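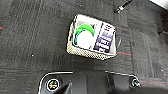
Small boxes and the floor they end up on

Our piece in June on the new carpet tiles drew more mail than anything we've run this year, most of it from people who wanted to talk about parcels instead. Fair enough. The tiles are dark, they hide dirt, and they also hide anything dark that gets dropped on them. A pale box with a big green arc on top is easy to spot. Plenty of what comes through our mail room is brown or black and gets stepped on.

Nkrumah Dogbe at the front counter has been trialling a system from Hedow that promises to end all this. You get a set of 16 stackable trays, a pad of coloured labels and a booklet, and the booklet claims the average office will save 30 minutes a day. I'd like to meet the average office. Ours spent most of Wednesday arguing over which colour meant "returns".

To be fair to the trays, they're solid and they stack without sliding. My doubts are about the labels. Small boxes already come with so much printing on the lid that one more sticker gets lost in it. Look at any of them from standing height: a bright shape on one side, a panel of lettering on the other, and you still have to bend down to find out what you've got. A marker and a strip of masking tape would do the same job, and the colour wouldn't need a booklet.

Wisus makes a cheaper set with five trays and no labels. Abubakari on the second floor bought theirs last winter and seem happy enough, though they get two deliveries a day and we get a good many more. I wouldn't read much into it.

The trial has another month to run. Until then, please put small parcels on the counter, including the ones you're "just about to open". If you've lost something, check along the wall by the photocopier first, then ask Nkrumah. He has a drawer of unclaimed bits, among them a charger for an Eltitz desk lamp that three people have sworn isn't theirs.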